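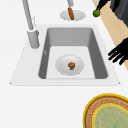
### Jaw gripper or fingered hand for the sink tasks?

**tekle_n**

Hello all, and sorry in advance for the length, I've been saving this one up. For the past couple of weeks I've been running the simulated kitchen with two ends on the arms: the Nolteo jaw gripper, and the Zomeck hand with all its lovely fiddly fingers. The job is the same for both. Pick a bit of food off the counter or off a plate, carry it over the sink, and set it down on the dish in the basin without clipping the rim.

I gave each of them 30 runs with the small green fruit, and then did the whole lot again with the sausage (which wants to roll, bless it). The jaw gripper is quicker and I find it much easier to tune. The hand copes better when the approach is a bit off, but I had to drop the closing speed to 30 per cent before it stopped flicking things across the worktop.

My heart says hand, my patience says gripper. What would you all do?

### Reply

**gaeun_yoo**

Oh, I do enjoy a gripper thread! Gripper for me, and I'd put the time you save into your camera placement. The basin is the hard bit. From a low angle the near rim hides a good part of the floor, and then your policy is guessing at the height of the dish. I'd try these, in this order:

1. Lift the main camera until the whole basin floor is in view, and leave it there for both ends so the comparison is fair.
2. Keep a second view facing the chairs, but check what's standing between it and the sink. I had a big red ball parked in front of mine and lost the lower middle of the basin altogether.

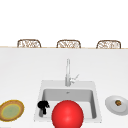

3. Only then touch the finger speeds. If you change those first you'll never know which change helped.

### Reply

**kidus_w**

Going to disagree with Ga-eun, in a friendly way! I've got nothing against a nice camera, but Tekle asked which end to use, and I think the hand wins as soon as you go beyond small round food. Try lifting the dish itself out of the basin. With the jaws you've got to come in almost flat to get hold of the rim, and the side walls are in the way. With the hand you can hook a finger under.

My jaw opening tops out at 110 mm on the Grultham version, by the way, so if yours is the older Nolteo model do check before you go ordering anything.

### Reply

**ayana.t**

I'm somewhere in the middle, I'm afraid. I've been working from the other side of the sink, with the faucet on the right, and a lot of what I'd been blaming on the gripper went away when I moved round.

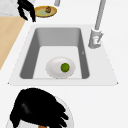 The arm gets a straighter run at the dish for me, and I stopped having to twist the wrist at the last moment. I'd left plants about the place too, and I'd keep them in if you can bear it, Tekle, as a tidy worktop flatters everybody's numbers. Kidus, I take your point about lifting the dish, but I tried it with the hand and it slid more often than it hooked. Might be my friction settings. Would you post yours?

### Reply

**kidus_w**

Will do, they're on the other machine. And fair enough, I did spend an embarrassing number of evenings on that hook!

### Reply

**tekle_n**

You're all very kind, thank you. I'll raise the camera first as Ga-eun says, then run both ends from Ayana's side, and try the dish lift last. I've got 170 saved episodes from the old view, so I'll keep those to compare against. Kidus, if you could send the friction values before I start on the dish, I'd be grateful.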